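Hemming knit pajama pants without the hem going wavy?
Salamatu Sarpong

Hi all! I took up a pair of cotton jersey pajama pants for my daughter on Monday and the hem looks like a lasagna noodle. I used a plain zigzag on my old Arkero (it was my aunt's, no manual) and a universal needle, because that's what was in it. I pressed the hem up first, an inch deep, and pinned it all the way around. I've got two more pairs cut and waiting and I don't want to wreck those too. Is it the machine, the needle or me? I don't own a serger and I'm not buying one for pajamas.

Kwaku Amegashie
Probably the needle. Get a ballpoint.

Adwoa Aidoo
I'd change the needle too, but a needle won't cure waves. Yours sound like stretching to me. My first three knit hems did exactly the same and I was so mad I put the pants in the rag bag! What fixed it was letting go of the fabric. I used to pull from behind the needle to "help" it along, and on jersey that's fatal. If your machine has a dial for presser foot pressure, back it off a turn or two. Then lengthen the zigzag a bit and make it narrower.

The other thing I do now is wash and dry everything before I cut or pin, folded cloth straight off the shelf included, and let it lie flat a while before I measure.
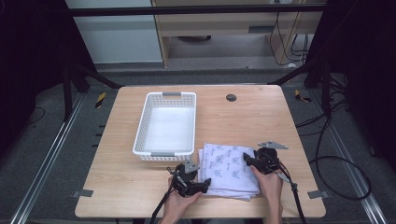 Senyo Quansah disagreed with me on the foot pressure when this came up in August, and said strips of tissue paper under the hem do the same job on a machine with no dial. Fair enough, I've tried it since and it works, you just have to pick the bits out afterward (tweezers, and patience). Tear toward the stitches, never away from them.

For the noodle pair, don't unpick yet. Hold the iron just above the hem, give it plenty of steam, pat it flat with your hand once the iron's out of the way and leave it until it's cold. Mine shrank back most of the way. If yours doesn't, cut the hem off and call them capris, they're pajamas!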